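Prerkby pottery studio to stay open through the winter
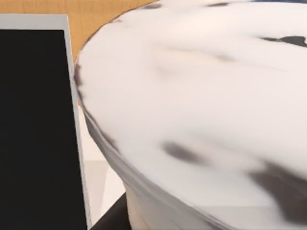 Dark smudges on white: a computer rendering of a rounded, mottled surface.

Anyone who has walked down the hill in Prerkby on a November evening will know the warm yellow windows of the Brarar pottery studio, and will be glad to hear that those windows are going to stay lit right through the winter this year.

The studio has usually shut its doors when the cold weather sets in, mostly on account of the heating, which is old and temperamental and costs a good deal to run. Last winter the pipes froze twice, and a whole shelf of unfired bowls cracked over the holidays, to the great sorrow of the beginners' class that had made them.

"I had people stopping me in the grocery store to ask if they could come in with their coats on," said Indira Murthy, who has taught at the studio since it opened and still fires most of the students' work herself. "I told them clay doesn't care for the cold any more than we do, but they kept asking, and I have to say I was touched."

A new boiler went in last month, paid for with ticket money from the summer fair and a gift from Zendholm, the furniture maker on the edge of town, where quite a few of the evening students happen to work. The back room, which used to be so drafty that it was only good for storing glazes (and one very large, very unpopular umbrella stand), has been insulated and given new shelves, and it will now hold 3 extra wheels.

Evening classes will run for 90 minutes, with time afterward for tea and cleaning up, and you don't need to have touched clay before. Mingxuan Kong will lead the beginners, and Lihua Bai, whose black and white glazed jars many readers will remember from the library display, is taking on a new class in surface decoration. She plans to start her students on brushed slip and then let them loose on spots, stripes and whatever else they have been wanting to try.

"People come in wanting everything smooth and even," Bai said. "I like a pot with some blotches on it, and I hope I can talk a few of them around."

The studio counted 349 visits over the summer season, its busiest yet, and the Saturday-style family sessions with their long tables and plentiful aprons will carry on as before. Children under 2 are welcome to come along and watch from a lap.

Sign-up sheets are at the studio's front desk, and the kettle goes on at 6 p.m.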